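3.2 Object set and recording procedure

The student teams of the Traltwood automation module were asked to build a pick-and-place cell able to handle household items of differing stiffness. Training material was recorded by the teams themselves in April, each team working from a shared written procedure. Two recording sites were used, one at Sostbridge and one at Clustow, and the teams were free to choose their own work surface provided that it was dark, flat and fixed to the floor or bench.

Recordings were made from head height, with the operator's own hands in view. Each recording covered one handling task and was cut to 8 seconds. Operators were told to keep both wrists in view where the task allowed it and to hold flat items level with the surface for the middle part of the recording. Clothing was not controlled. Items not in use could be left on or beside the surface, as the detector was expected to cope with clutter.

Rigid items were represented by small flat plates, one of which carries 4 black dots near its corners. The dots give a pose estimate that does not depend on the outline of the plate, part of which is hidden by the fingers in any two-handed grip. Soft packaging was represented by used wrappers. After checking, 3,848 recordings were kept, of which 2,000 were set aside for training the Bozkurt grasp planner.

Figure 2 gives a typical view for the plate task. The thumbs rest on the face of the plate and leave the dots clear, while the wrapper lies towards the lower left of the black board.
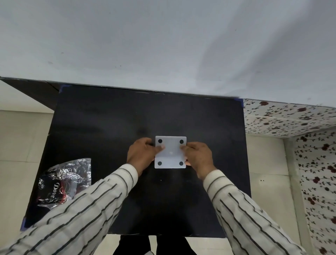

Figure 2. Two-handed grip on the dotted plate, held over a black board fixed with blue tape.

3.3 Labelling

Labels were added by the team that made the recording and then checked by a second team. Where the two disagreed on the start of a grasp, the later time was used.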